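News from the Jimwood Repair Table
July 3, 2019

Hello again, everyone, and thank you for all the kind notes about the last newsletter, especially the one that came with a jar of gooseberry jam (you know who you are, and it didn't last the weekend).

I promised I would write something longer about keeping old computers going. It's the thing I am asked about most often at the table, usually by somebody holding a carrier bag with a slightly guilty look, as if they'd let the poor machine down. Please don't feel guilty! Most of what comes through our door is only tired and full of dust, and a fair bit of it goes home again the same afternoon.

The first thing I'd say is that slow and broken are two different things. A computer that takes ages to wake up in the morning may have nothing wrong with it at all. Over the years we fill them up with bits and pieces, a program for a printer that went to the tip long ago, a toolbar that came along with something else, three different things all trying to look after the photographs. Every one of them wants to start up when you press the button. Before you open a screwdriver set or your purse, have a look at the list of programs that start by themselves and switch off the ones you don't recognise or use. If you aren't sure about one, write its name down and bring it along, and we'll look it up together over a cup of tea.

The second thing is dust, and I could go on about dust until the cows come home. If you have a tower that lives on the carpet, and particularly if you also have a dog, the fan will be wearing a little grey jumper by now. Turn everything off at the wall, pull out the plug, take the side off and use a soft, clean paintbrush. Go gently, and hold the fan still with one finger while you brush the blades. Please don't use the hoover. I know it's tempting, and I know your brother-in-law does it and has never had any trouble, but they can build up static and I'd hate for you to be the unlucky one.

Then there is memory, the question I get more letters about than all the others put together. Adding memory is one of the cheapest ways to cheer up an elderly computer, and it is also one of the easiest jobs to do at home, provided you buy the right sort. There are several kinds and they will not fit in each other's places, so do check before you spend anything. The little book that came with the machine will tell you, if you still have it, and if you don't there is nearly always a copy to be found online under the model number. A good many people with 4 gigabytes have been perfectly happy once they'd gone up a step, and they write to me as though they'd been given a new machine.

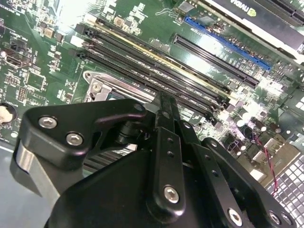 When you come to put the new stick in, touch something metal first, hold it by its edges, and look for the small notch in the bottom. The notch isn't quite in the middle, so the stick will only go in one way round. Line it up, then press down firmly and evenly until you feel it click. People are often frightened by how much of a push it needs. I was the same, my first time, and I sat there for a good ten minutes with my hands hovering before my neighbour leaned across and told me to get on with it.

If the computer won't start afterwards, please don't panic. Nine times in ten the stick isn't quite home at one end. Turn off, unplug, take it out and try again, and have a biscuit in between if it helps.

I should say a word about when to stop, too, as I've had one or two letters from people who have been nursing a machine well past the point of kindness. If the hard disk has started making a clicking noise, copy off everything you care about that very day and don't leave it until after the holidays. If the screen hinge has gone and taken a piece of the case with it, the repair may well cost more than another second-hand laptop. And if the maker has stopped sending out updates, then it's time to keep it off the internet, though it may still have years left in it for letters and a game of patience. My aunt's old one does nothing else now and the two of them get along very well.

On to our own news. Rania Nimri has very generously offered to run a beginners' afternoon later in the summer, all about backing things up. Rania came to us in March with a broken radio and has more or less stayed ever since, and she has a lovely patient way of explaining things - I have sat in on one of her talks and finally understood what the cloud is, having nodded along about it for years. Do come, even if you think you know it all already. Bring a memory stick if you have one and a list of the things you'd be most upset to lose.

We have also been sorting out the back cupboard, and it has been quite an adventure. We now have a box of spare leads, 3 working keyboards and a Bosman desk lamp that only wants a new flex, all free to anyone who can give them a home. There's a Catach sewing machine as well, very heavy, so bring a strong friend. The Imach radio is spoken for, I'm afraid, before anybody asks.

Some of you wanted to know how the tin is doing. We have 200 pounds in it after paying for the hall, and the new set of screwdrivers came out of that as well, so we're in decent shape for the summer. If you've had something mended and were meaning to drop a coin in but forgot, there is no hurry at all, it sits next to the kettle as usual.

Next time I hope to write about toasters, following a very long and interesting letter on the subject which I am still reading. In the meantime, if you have an old computer in the loft and can't decide what to do with it, send me the model number and a line or two about what it does or doesn't do. I answer everyone in the end, though I'm slow in the gardening months.

With warm wishes, and mind those paintbrushes,
Your friends at the Jimwood Repair Table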